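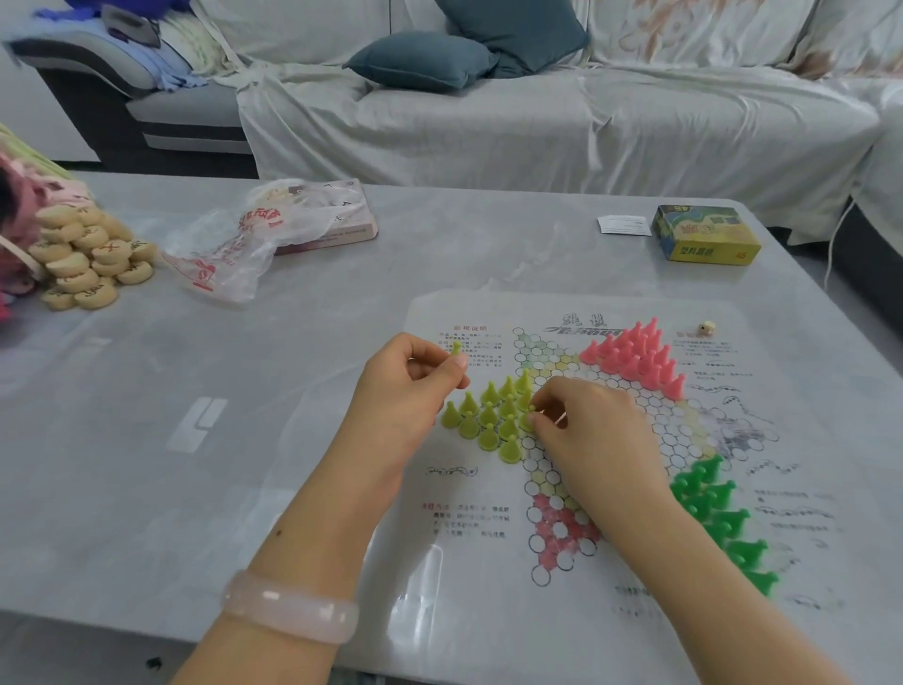 Henrike Oltmanns-Rau

4 Wer fängt an? Zur Pragmatik der Spielanleitung

4.1 Material

Die Untersuchung stützt sich auf die Sammlung Shahbazi, die 3.000 gedruckte Anleitungen zu Brett- und Legespielen umfasst und bis zur Übernahme durch das Institut in Bananenkartons gelagert war. Nach Abzug der Dubletten, der reinen Ersatzteillisten und jener Blätter, auf denen Generationen von Mitspielenden ihre Punktestände über den Regeltext geschrieben haben, blieben 1.442 Texte. Die Punktestände wären eine eigene Arbeit wert. In mehreren Fällen lässt sich an ihnen ablesen, dass nach einer Regel gespielt wurde, die auf demselben Blatt ausdrücklich verboten ist.

Annotiert wurde nach dem Handley-Schema in der für das Deutsche angepassten Fassung. Es unterscheidet 6 Handlungstypen: Aufbauen, Beginnen, Ziehen, Strafen, Beenden und Schlichten. Die letzte Kategorie war im ursprünglichen Schema nicht vorgesehen und wurde ergänzt, nachdem sich die Restklasse »Sonstiges« fast vollständig mit Streit gefüllt hatte.

4.2 Der Aufbau als Verb ohne Subjekt

Anleitungen beginnen in aller Regel mit dem Aufbau, und der Aufbau kennt im Deutschen keinen Täter. »Die Figuren werden aufgestellt.« »Der Plan wird in die Mitte gelegt.« Von wem, bleibt offen, und wer je mit anderen an einem Tisch gesessen hat, weiß, welche Folgen das haben kann. Das Vorgangspassiv verteilt eine Arbeit, indem es sie niemandem zuweist. Die älteren Texte der Sammlung kennen daneben den Heischesatz (»Man lege den Plan auf«), der immerhin ein »man« vorsieht, auf das sich im Zweifel zeigen lässt.

Besonders gut lässt sich das am Sternhalma beobachten, dessen Regelwerk so kurz ist, dass der Aufbau einen unverhältnismäßig großen Teil davon beansprucht. Abbildung 2 zeigt gelbgrüne Figuren in einem der Dreiecke des Plans und zwei Hände mit je einer weiteren. Im Regeltext des Verlags Villetti entspricht dem ein einziger Satz: »Jede Farbe bezieht ihr Feld.« Die Farbe bezieht also selbst. Im gesamten Korpus gibt es keine konsequentere Lösung des Subjektproblems, und man darf vermuten, dass sie in der Praxis wenig Entlastung gebracht hat.

In den jüngeren Texten weicht das Passiv dem Imperativ der zweiten Person Plural: »Stellt eure Figuren auf.« Die Forschung wertet solche Verschiebungen gern als Zeichen einer allgemeinen Verbindlichkeit im Ton. Für die hier untersuchten Texte ist eine nüchternere Erklärung wenigstens ebenso plausibel: Der Imperativ ist kürzer, und die Anleitung musste neuerdings in mehreren Sprachen auf dasselbe Blatt.

4.3 Der Startspieler

Die Kategorie »Beginnen« ist formal die kleinste und argumentativ die ergiebigste. Eine Regel darüber, wer den ersten Zug hat, muss vor dem Spiel gelten und kann sich folglich auf nichts berufen, was im Spiel erworben wird. Die Texte behelfen sich mit außerspielischen Merkmalen. Am häufigsten ist das Alter, wobei der Jüngste gegenüber dem Ältesten deutlich bevorzugt wird, vermutlich weil er lauter ist. Daneben stehen das Los, der Würfel und eine Gruppe von Bestimmungen, die wir als biographische Klauseln bezeichnen: Es beginnt, wer zuletzt am Meer war, wer zuletzt ein Huhn gestreichelt hat oder, in einer Anleitung des Verlags Skesance, »wer sich am Samstag am meisten gelangweilt hat«.

Diese letzte Klausel ist aus mehreren Gründen bemerkenswert. Sie setzt voraus, dass sich Langeweile vergleichen lässt, dass alle Beteiligten am Samstag bereits geboren waren und dass niemand aus taktischen Gründen lügt. Ein Verfahren zur Überprüfung fehlt. Der Text geht danach ungerührt zur Zugfolge über.

Biographische Klauseln erfüllen unserer Lesart nach eine gesellige Funktion. Sie erzwingen ein kurzes Gespräch, bevor das Spiel das Gespräch für längere Zeit unterbindet. Dass sie in Anleitungen zu reinen Strategiespielen nahezu fehlen, passt dazu. Wer Strategiespiele kauft, will offenbar nicht nach Hühnern gefragt werden.

4.4 Schlichten

Die nachträglich eingeführte Kategorie umfasst alle Sätze, die einen Dissens zwischen den Beteiligten voraussetzen. Sie treten gehäuft am Ende der Texte auf, meist unter Überschriften wie »Hinweise« oder »Noch etwas«, und sind sprachlich an zwei Merkmalen zu erkennen: am konditionalen »sollte« (»Sollte es zu Unstimmigkeiten kommen«) und an einem plötzlichen Anstieg von Abtönungspartikeln. Eine Villetti-Anleitung, die zuvor ohne eine einzige Partikel ausgekommen war, schließt mit dem Satz: »Es ist ja schließlich doch nur ein Spiel.« Vier der neun Wörter tragen zum propositionalen Gehalt nichts bei. Sie sind nach unserer Auffassung die eigentliche Regel.

Schwieriger liegen die Fälle, in denen die Schlichtung an die Mehrheit delegiert wird. »Im Zweifel entscheidet die Runde« steht auch in Texten zu Spielen, die ausschließlich für 2 Personen zugelassen sind. Ob hier ein Textbaustein ungeprüft übernommen wurde oder ob die Redaktion mit Zuschauern rechnete, war nicht zu klären. Eine Anfrage bei Skesance wurde im Juni freundlich beantwortet, allerdings mit der Zusendung des aktuellen Katalogs.

4.5 Hausregeln

Handschriftliche Zusätze wurden nicht annotiert, bei der Durchsicht aber notiert. Sie verhalten sich zum gedruckten Text ungefähr wie die Glosse zum Gesetz und sind grammatisch sorglos. Auffällig ist die Neigung zur Verneinung: Wo der Druck sagt, was zu tun ist, hält die Handschrift fest, was ab sofort nicht mehr geht. »Kein Zurückziehen, auch nicht bei Oma« ist ein typischer Beleg. Der Adressatenkreis ist eng, die Geltung dafür absolut.

Bei den Sternhalma-Anleitungen betreffen die Zusätze fast immer dieselbe Lücke. Viele Regeltexte sagen nicht, was geschieht, wenn jemand eine Figur dauerhaft im eigenen Startfeld stehen lässt und damit der Gegenseite das Einziehen unmöglich macht. Die gedruckte Anleitung vertraut an dieser Stelle auf den Anstand. Die handschriftlichen Ergänzungen tun das nicht, und eine ist so fest mit Kugelschreiber unterstrichen, dass das Papier gerissen ist.

4.6 Einschränkungen

Die Sammlung Shahbazi ist nach Gelegenheit entstanden und bildet weder den Markt noch die Spielpraxis ab. Verlage, deren Anleitungen in den Schachteldeckel gedruckt wurden, sind unterrepräsentiert, da Deckel selten aufgehoben und noch seltener gelocht werden. Ungeklärt ist außerdem, in welchem Umfang die untersuchten Texte überhaupt gelesen wurden. Der gute Erhaltungszustand vieler Blätter legt eine Antwort nahe, die wir hier nicht weiter verfolgen – sie beträfe auch die Grundlage der folgenden Abschnitte.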